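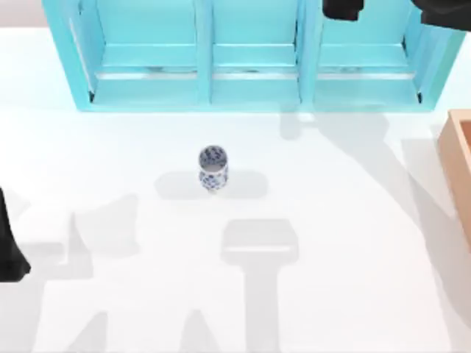 Starkis: right, I've been drawing a text face on and off for two years and I've finally hit the wall with the figures. My default numerals are tabular, all on the same width, and they look fine in a table. Put a year in a sentence though, say 1545, and the 1 floats about with a great gap on both sides. I've kerned 1 against the 5 and the 4 but then my price lists stop lining up, obviously. Do I need a whole second set of numerals, or can I get away with a narrower 1 and leave the rest alone? I'd love to avoid redrawing ten glyphs in four weights if I can (it's a hobby, I do have a job!).

Posted December 3, 2019

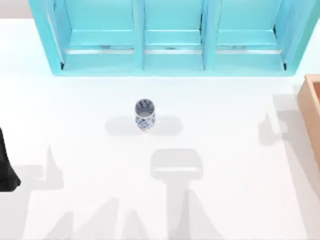
Jilus reckons you do want two sets, and that it's less work than it sounds. Here's what I told Starkis in the chat, tidied up a bit:

Duplicate your tabular figures and give the copies a .prop suffix or whatever your editor likes. Most of them won't need redrawing at all, you just respace them. The 1 is the one to look at properly. If you stuck a big foot serif on it to fill the tabular width, take it off or shorten it in the proportional version. I also had to widen my 0 a touch, as it had been squeezed to fit the column.

Then decide which set is the default. I went proportional, with the tabular ones behind the tnum feature, and pnum to go back the other way. Put your kerning on the proportional set only. If your kerning classes have the tabular figures in with them, pull them out, or you'll be chasing wonky columns for days. I was!

Do the lightest and heaviest weights first and interpolate, if your outlines are compatible.

Treloar
Just kern the 1. Been doing that for ages and no one has complained.

Hendora
Kerning the 1 is fine if you never set a table, but Starkis said price lists. One thing to add to what Jilus wrote: don't forget the full stop, comma and currency signs. My pound sign was proportional while the digits were tabular, and a column with a mix of pounds and euros looked drunk. I made tabular versions of those as well and put them in the same feature. Test it in a proper page of text too, dates and phone numbers especially.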